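Opinion > Home and Living > Essays

The Drawer Full of Knives

Last updated: May

26 comments | 155 shares

When I moved to this country I brought with me two suitcases, and in one of them, rolled inside a sweater, was a kitchen knife. My aunt had given it to me. The blade was thin from many years of sharpening and the handle had turned dark in the place where her fingers used to be. At that time I thought it was a poor gift. I was going to a rich place and I would buy there a better one.

I bought many. I want to write about this, and about why I believe that we have the wrong idea of what it means to own a tool.

My first one was a set from Komen, 13 pieces in a block. I paid for it with the first salary that was left after rent. The block looked very serious on the counter. I used two of the knives. The others I washed sometimes because they had dust on them. After one year the two that I used were dull, and the rest were still sharp, and I did the logical thing of a tired person: I started to use the third and the fourth. When these also became dull I looked in the store for a new set.

I am not telling this to make myself look foolish, although I was a little foolish. I tell it because almost every home where I have been a guest has the same drawer. You offer to cut the tomatoes, and your host opens it and says, try this one, no, wait, maybe that one. There are ten handles to choose from. The tomato becomes soup on the board. Everyone laughs and somebody says that they really need to get good knives.

They have good knives, or good enough ones. What they don't have is sharp knives. In my language the two words are used almost like one word in the kitchen, and when a person says "a good knife" she means the one that was sharpened this week. In English I had to learn that good means expensive.

In the town where I grew up, a man came with a cart and a stone wheel. He came on Monday, early, and he shouted from the corner so that the women would have time to come down. I remember the smell of wet stone and that children were not permitted to stand on the side where the water flew. He did scissors also, and the blades of the meat grinder, and once he refused to do an axe, I don't remember why. It cost as much as a loaf of bread. People did not talk about this as saving money or as protecting nature. It was the same as cutting your hair.

I know how this sounds. A person from somewhere else, no longer young, remembers a man with a cart and tells everyone that life was better. It was not better. My aunt had one knife because she could not have two, and she would have been very happy with the block from Komen. When I described it to her on the telephone she asked me to repeat the number of pieces. So I don't want to sell poverty as wisdom. There is enough of this in magazines already, with linen aprons.

My opinion is smaller. I think that when you buy a tool, you buy half of it. The other half is the care, and this part you can't get in the store. A seller has no interest in telling you about it, and I don't even blame him. The box of my second set, which was Varix, said "never needs sharpening" in big letters. I believed it for a long time. What it meant, I understood later, is that the edge has little teeth and that when the teeth are gone you throw the knife in the trash. It never needs sharpening in the same way that a paper plate never needs washing.

After that I became a snob for some time. I read on the internet until late at night. I learned words for steel. I ordered a Stöckli, one single knife, for a price that I did not tell to anybody in my family, and when it came I was afraid of it. I cut with it only vegetables, only soft ones, only on weekends. I think this is the same mistake with a different face. A thing which you are afraid to use is also a thing you don't have. My neighbor borrowed it once for a watermelon and I could not sleep - I mean this almost seriously.

What changed me was a free class in the public library in Narwood, in the room where they also do the tax help. Five people came. The teacher put on the table two stones and a wet towel and a pile of terrible knives from a thrift store, with plastic handles, with wooden handles that had been too many times in the dishwasher, and asked us to pick the ugliest. Mine had a bent tip. For an hour we pushed steel over stone and nobody talked much. My hands were gray. At the end I cut a sheet of newspaper with this ugly knife from the top to the bottom and it made the small sound that I had not heard since I was a child.

I went home and did all of them. It took the whole evening and a part of the next one. The Komen knives came back like new, and they had never been bad. Then I took my aunt's knife, which had stayed in the closet inside the same sweater, and I did it the last, very slowly, because I did not want to take from it more than necessary.

I use it every day now. It is too short for bread and too thin for a chicken, and for these I kept two others. The Stöckli I gave to my neighbor, for the watermelons.

People answer me that they have no time. This answer I respect, because I also work and come home tired. But I have looked at my own days, and I found the time to compare prices, to read what strangers think about a handle, to wait for a package, to return the package. The shopping also takes evenings. We don't count them because shopping feels like rest and care feels like a duty. I am not sure who taught us to feel it in this way, but it was probably somebody with something to sell.

People also answer that it is dangerous, or that they will ruin the blade. Maybe you will ruin it a little. I made a scratch on the side of one that is still there and the onions don't complain. As for the danger, I have two scars on my left hand and both are from dull knives, when I pushed hard and the blade slipped from the skin of the vegetable. With a sharp one you don't push.

I could say the same about other things. Shoes want polish, a bicycle chain wants oil, a cutting board drinks a spoon of mineral oil every few weeks and stops to crack. Even a language is like this, if you will permit me. I have good English words which I bought years ago from expensive books and never use, and they became dull in the drawer. The ones I use with the bus driver are sharp.

So this is what I ask, and it is not much. Before you order the next set, take out from the drawer the handle that you like the most, never mind what is written on it. Find a stone, or find the person in your town who has one; in many places the hardware store will do it while you wait. Ask for the price first. Then put the others in a box for one month and see if you go looking for them.

I asked my aunt last winter how often she used to sharpen hers. She did not understand the question. She said, "When it didn't cut."

13 comments on this page | Show all 26

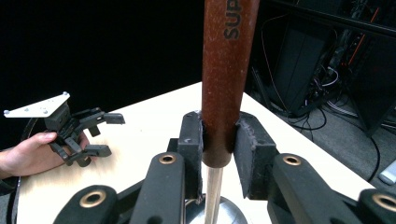 A wooden handle with part of the lettering showing.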